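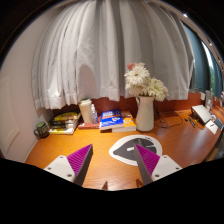
Why does a gripper that holds a block perfectly well drop a pen?

Mostly because the pen touches so little of the pad. A block gives each finger a flat face to press against. A pen gives it one thin line, and if that line isn't square to the closing direction, the pen turns, and then it leaves.

Unit 3: Comparing hand-held grippers
Handout by Wendell Schumacher, revised June 19, 2024

You have read the chapter on contact. You may have enjoyed it. This week you find out how much of it survives a desk.

What we are comparing

Two sets of pads on the same hand-held body. The Butberg pads are smooth and soft and feel expensive. The Ondex pads are ridged and feel like the sole of a beach shoe. In May I would have bet on the Butberg, and I did, and I now owe a colleague lunch.

The fingers, mounting plates and trigger stay the same throughout. If you change the pads and the plates in one go, you have learned something about one of them and will spend the evening guessing which. Two screws per plate. Tighten them by hand, then a little more. The person who used the tool before you stopped at by hand.

Where to work

Use an ordinary desk. The bench in the lab is clean, level and evenly lit, and grippers behave beautifully on it, as do dogs at the vet. A desk has mugs, books, a laptop, cables and things made by people who never thought about fingers. Leave the flowers where they are. If you think you can lift the vase, finish the rest of the sheet first and then think again.

Order of work

Start with the books. Try a thin one lying flat, approached from above, then the same one pushed slightly over the front of the desk so that a finger can get underneath. Write down which approach you used. "Picked up book" is a diary entry.

Next, pens. Come at them across the barrel, then at a slant. Keep the closing speed the same. The Clorkus controller will let you set it anywhere up to 400, in units the manual declines to name. Leave it at 363, where the last class left it, so our tables match.

Then something round and upright: a mug or a tumbler. Grip the mug by the body first and by the handle second. Empty ones, please.

Last, a sheet of paper. Everyone fails at the paper. I want to know how.

What to write down

Object, pads, approach, result. For the result use held, slipped, turned or missed. "Almost" was retired after last year, when it filled half a column. If the object turned in the grip and stayed there, that counts as turned, however pleased you were.

Check the camera view before each run. You want both pads and the object visible at the moment of closing. The Jaidee viewer shows the picture a beat late, so watch your hand while you move and the screen only when you stop.

A note on ridges

Ridges help when they run across the way the object wants to slide. Along it, they make a set of rails. Roughly 3,000 closings into the life of a pad the edges begin to round off and the argument gets quieter. Look at yours before you start and note any worn spots.

Bring to the next session: your table, one result you can't explain, and the small screwdriver, which belongs to me.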